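Faux-marble table top: red edge band lifting near the corner, what adhesive?
Home repair > Furniture and surfaces
Posted 6/8/25 by Marwan Geagea
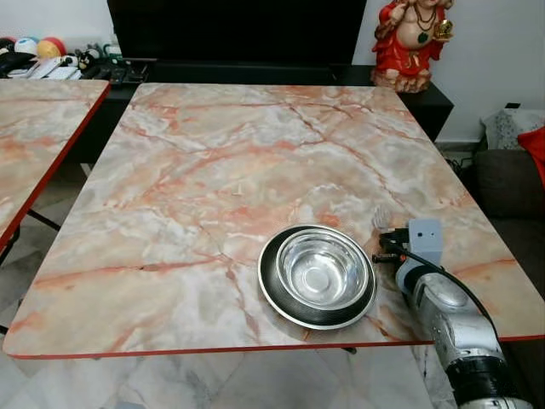 I've got the edge band coming away from the substrate on a high-gloss table and I'd like to re-bond it without pulling the whole length off. The lifted section starts near the rounded corner and runs 80 mm along the long side. I can get a fingernail behind it but not a finger. The band itself isn't cracked, and the gloss face of the top is sound right up to the line.

The table was sold under the Lulludero name by a shop called Ghanem that has since closed, so there's no paperwork and no spare banding. I don't know what the band is made of. It softens a little with a hair dryer and goes stiff again when it cools, which makes me think it's thermoplastic. The core behind it is brown and fibrous, with very fine particles, and there is a yellowish glue residue on it that looks like old hot melt.

What I've tried so far:

Ordinary white PVA, clamped overnight. Held for a few days, then let go in one piece. The dried glue peeled off the back of the band like a skin and stayed on the core.

Reheating the existing glue with the hair dryer and pressing it down by hand. Held until the next morning.

I have a tube of Sanier 434 contact cement in the shed and was going to use that next, but the instructions talk about coating both surfaces and letting them dry before joining, and I can't see how to do that when the gap is only a few millimetres. I also have superglue but I'm wary of it near the gloss.

Second question, if anyone knows: is it worth sealing the exposed core before I glue? The house is humid for half the year and we wipe the table down daily. I wonder if moisture got in at the corner and started this off.

I'm a renter and don't have a workshop. I own two F-clamps, a roll of painter's tape and an iron I wouldn't mind ruining.

tarn_and_field

Your PVA result is what I would expect. PVA cures by losing water into a porous surface. The core is porous but the back of a plastic band isn't, so you get a good bond on one side and a film resting against the other. The skin you peeled off confirms it. The same thing will happen with any yellow carpenter's glue.

The hair dryer result is also normal. Edge-banding hot melt is applied in the factory at a temperature well above what a domestic dryer will put through the thickness of the band. You warmed it enough to go tacky on the surface, not enough to re-wet the core. The iron might do it, but PVC and ABS bands shrink and go shiny or wavy under an iron, and on a coloured band you'll see the mark. I'd leave the iron in the cupboard.

Contact cement is the right family of glue. The access problem is real but you can get around it.

1. Tape along the top face, right up to the edge, with painter's tape. Do the same on the underside. Press the edge of the tape down hard with a fingernail or the back of a spoon.

2. Warm the lifted section with the hair dryer, low setting, moving constantly, until it flexes. Ease it out and slip in a couple of toothpicks to hold it open. Work from the loose end toward the stuck end and stop where you meet resistance. Don't force it open past that point or you'll be repairing a longer section than you started with.

3. Get the old glue off both faces. This matters more than the choice of new glue. A strip of 120 grit folded over a feeler gauge or an old bank card will go into a gap that size. Sand the back of the band until it's uniformly dull. Sand the core only enough to remove the residue, because the fibres fluff up if you overdo it. Vacuum out the dust.

4. Wipe the back of the band with isopropyl on a cotton bud. Test it somewhere out of sight first. Do not use acetone. It will attack ABS and may attack the gloss film too.

5. Apply a thin coat of contact cement to the core with a fine artist's brush or a strip of card and let it dry fully. The core will drink the first coat, so apply a second. Coat the back of the band once, at the same time as the second coat on the core.

6. Wait until both are dry to the touch. On most solvent cements that's in the order of the time printed on the tin. Go by that and not by me. In humid weather allow longer.

7. Pull the toothpicks one at a time, starting from the stuck end, and press the band home as you go. You get one attempt at alignment, which is why you start at the end that's already located for you.

8. Pressure counts for more than duration with contact cement. Rub along it firmly with a rounded block wrapped in a cloth. You don't need the clamps on the straight section. At the corner, pull painter's tape tightly around the curve in overlapping strips and leave it until the next day. A band that has been off a curve for a while will want to spring straight.

Ventilate the room, and no gas hob or pilot light going while the tin is open.

I can't comment on the Sanier product as I haven't used it. Check that it's the solvent type. Water-based contact cements do exist and they behave differently in a narrow gap, where there's very little airflow to dry them.

On sealing: yes to the core where it's exposed beyond the repair, no to the face you're about to glue. Two coats of contact cement already seal it well enough. If you run a sealer in there first you're gluing to the sealer.

Prornura_user11

just use superglue mate, did mine in 5 minutes and it's fine. the gel one not the runny one

oldfitout

Agree with most of what tarn_and_field wrote. A few additions and one disagreement.

The disagreement is on choice of glue. For a long run I'd use contact cement too. For a section as short as yours, with restricted access, I'd consider a polyurethane glue, the moisture-curing sort. It bonds to a scuffed plastic, it bonds to MDF, it's waterproof once cured, and you can apply it to one face only. You don't have to keep the gap propped open while two coats dry. The drawback is that it foams, so it will push the band off the edge unless it's held down properly for the whole cure. It also stains skin for days, so wear gloves.

If you go that way, use very little. A smear you can almost see through is plenty. Lightly mist the core, don't soak it. Tape the faces as described above, close the gap, then put a strip of baking paper over the band and a softwood batten over that. Your F-clamps can hold the batten if the table is narrow enough to span. If it isn't, run tape from the underside, up over the batten and onto the top face, as tight as the tape will take. Check it after half an hour and trim off any foam once it's gone firm but before it's fully hard. A plastic scraper will take it off cleanly at that stage. Left until it's hard, it needs a blade, and blades and gloss finishes don't mix.

On superglue: the gel will hold for a time. The two problems are that it's brittle, so a knock on the corner can break the bond all at once, and that the vapour leaves a white bloom on gloss surfaces next to the joint. You can sometimes polish the bloom off and sometimes you can't. I wouldn't risk it on a patterned high-gloss top, where there's no practical way to touch up a patch.

On moisture, your theory is plausible but check one thing before you glue. Run a straightedge across the top at right angles to the edge, at the lifted section and again at a section that's still sound. If the core has taken up water it will have swollen, and the edge will be proud compared with the rest. MDF doesn't go back down once it's swollen. A slight rise is cosmetic and you can glue over it. If it's thick enough that the band no longer covers the full height of the edge, re-bonding won't fix the appearance and you're better off replacing the band along that whole side with a wider one and trimming it flush.

If the straightedge shows nothing, I'd put it down to the glue line. Corners are where a band is under most stress, because it's been bent around a radius and is always trying to straighten. A thin spot in the hot melt there will let go eventually with no water involved.

For the daily wipe, use a damp cloth that's been wrung out, and dry the edge afterwards. Spray cleaner goes on the cloth, not the table. Liquid sprayed onto the top runs to the edge and sits along the joint.

Reply from Marwan Geagea

Thanks both. Straightedge shows no difference between the lifted part and the sound part, so I'm treating it as a glue failure. The Sanier is solvent based according to the back of the tube, but it was opened last October and has gone stringy, so I've binned it and bought a small bottle of polyurethane.

Sanding the back of the band with the folded strip worked. The old glue came off the band in crumbs but had to be scraped from the core. Table is too wide for my clamps so it will be the batten and tape method.

One thing I'm still unsure of is whether to do the curve and the straight part in one go or let the straight part cure first.

oldfitout

Straight part first, starting from where it's still attached. Stop short of the curve and keep glue out of it. Next day, warm the curved piece, let it relax around the corner under tape with no glue until it's cool, then open it, glue it and tape it back. It'll fight you less the second time.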